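April, day 3 of being a robot's left arm. I drive from the Wevix rig, the arm copies me, and somewhere a model is meant to learn from my dithering. Up to 400 goes wanted. I'm at 137 and my shoulder has filed a complaint.
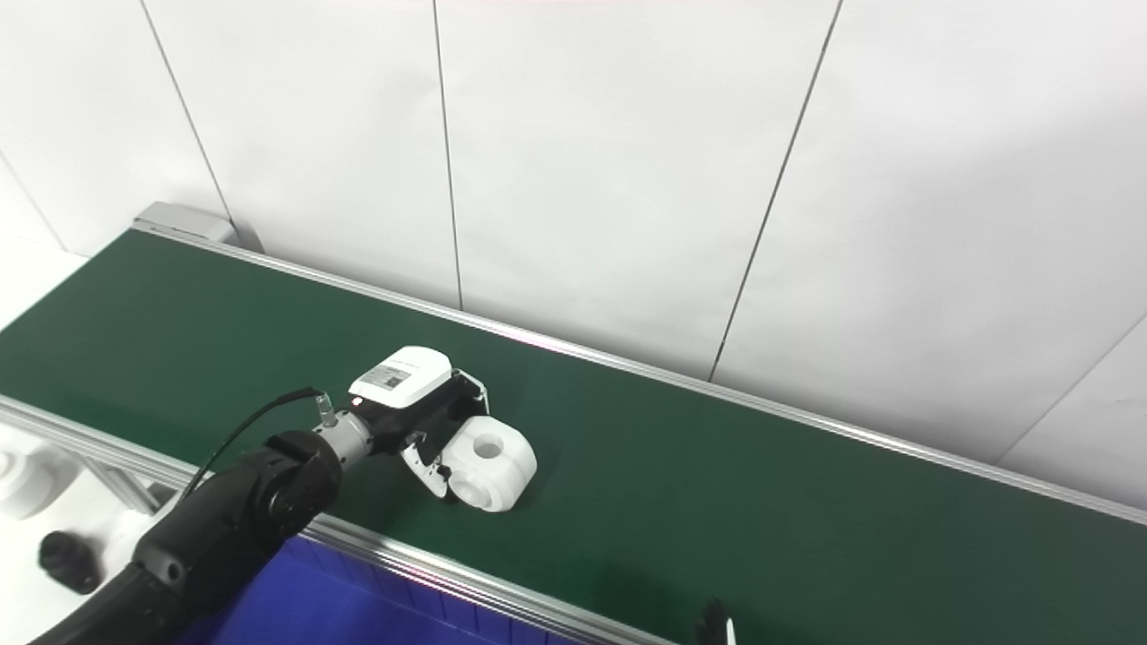 Fingers round the white part, green belt. Harder than it looks.

The trick is to stop thinking about your own elbow – it has no idea where the robot's elbow is. Tea helped. So did swearing.
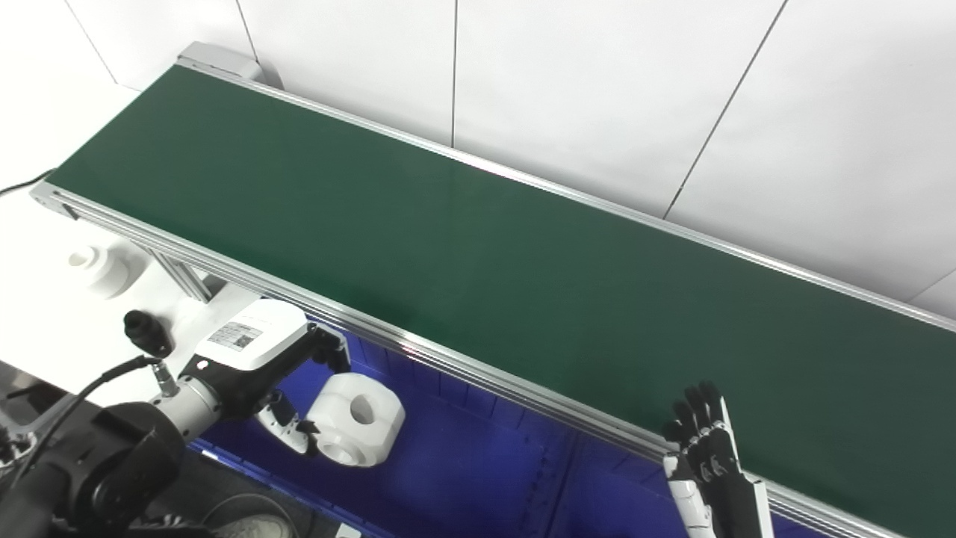 Every go gets saved, including the ones where I hover over the blue bin like a nervous seagull. Home by 730, dreamt of spools.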